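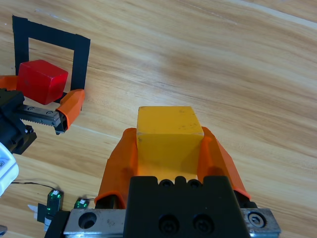
Cubo amarillo y cubo rojo sobre la mesa de madera.

Cómo preparar una novena en la parroquia, paso a paso

Publicado el 2018-08-28

Una novena son nueve días seguidos de oración, normalmente los que preceden a la fiesta de un santo. Estas indicaciones sirven para una parroquia pequeña y recogen lo que hacemos en Narum desde que Gareth Wragg nos pasó sus apuntes.

1. Fijar las fechas
Cuente hacia atrás desde la víspera de la fiesta. La víspera es el noveno día, de modo que para Santa Ana, el 26 de julio, se empieza el 17. Compruebe que no coincida con un funeral o una boda ya anotados en la agenda.

2. Elegir el texto
Hay muchas versiones impresas. Busque una con aprobación eclesiástica y lea en voz alta el primer día completo. Si pasa de 15 minutos sin contar el rosario, conviene acortar la meditación. Las oraciones inicial y final se repiten a diario; cambian la lectura y la petición.

3. Repartir las lecturas
Hacen falta dos lectores por día: uno para la Escritura y otro para las peticiones. Entregue los textos una semana antes y apunte los teléfonos en la misma hoja. Quien preside – sacerdote, diácono o un laico designado por el párroco – se queda con las oraciones fijas y no lee nada más.

4. Preparar las hojas
Un folio doblado en dos basta para las oraciones comunes y la letra de los gozos. Use letra grande. En Prumley imprimieron casi 500 y les sobró la mitad, así que calcule según la asistencia a la misa de diario y guarde el original para hacer más copias.

5. El orden de cada día
Señal de la cruz y acto de contrición.
Oración inicial.
Lectura y un momento de silencio.
Meditación del día.
Peticiones, Padre nuestro, Ave María y Gloria.
Gozos, cantados o rezados.
Oración final.

Si la novena va unida a la misa, récela antes de empezar o después de la oración de poscomunión, siempre en el mismo momento los nueve días.

6. Si alguien falta un día
Puede rezar en casa con la misma hoja. Deje copias junto a la puerta, al lado del agua bendita.

El último día recoja las hojas en buen estado y guárdelas en la sacristía con el año escrito en el sobre.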